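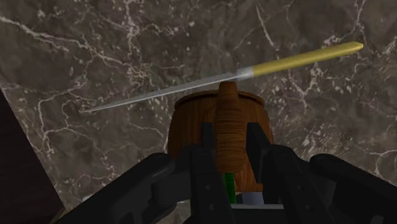

Knife Sharpening by Mail: Is the Ulent Plan Worth It?

Several readers have written in since October asking what we make of the Ulent sharpening plan. You have probably seen the flyer. You pay a yearly fee, they send you a padded box, you drop your kitchen knives in the mail, and they come back sharp. The flyer says 91 percent of home knives are "dangerously dull." It does not say who tested them, or what counts as dull, or whether any of the knives belonged to people who weren't already shopping for a sharpening service.

I asked. The reply thanked me for my interest and sent me the same flyer as an attachment.

The other big number is 2,712, the count of "happy households" on the plan. Maybe so. I would like to know how many of them signed up for a second year. That figure is not on the flyer either.

Now the price. The basic plan is $50 a year for four knives, mailed twice. Most of us use one knife for nearly everything and a small one for fruit. The other two spots in the box get filled with the bread knife, which Ulent won't touch (serrated blades are extra, see the back), and something from the bottom of the drawer that hasn't cut anything in years. So you are paying for four and getting two. You are also without your good knife while it travels, and the flyer is vague about how long that lasts. "Speedy" is the word they use.

Compare the hardware store in Totulport, which still takes knives at the front counter. You hand them over and pick them up later, and you can complain to a person if the tip comes back rounded. They don't have a flyer.

Or do it yourself. A plain two-sided stone costs less than the plan and lasts for years. Start on the coarse side, keep the angle steady, finish on the fine side, wipe the blade. Your first try will be ugly. Practice on the drawer knife. I would skip the pull-through gadgets, including the Wanyama one they keep handing out at the Statulcombe home show with a claim of "500 perfect edges." Mine took off plenty of metal and left an edge that gave up on a tomato.

If you do have the Ulent plan and you like it, write and tell us, and please say how long your knives were gone. Next issue: whether those green produce bags do anything at all.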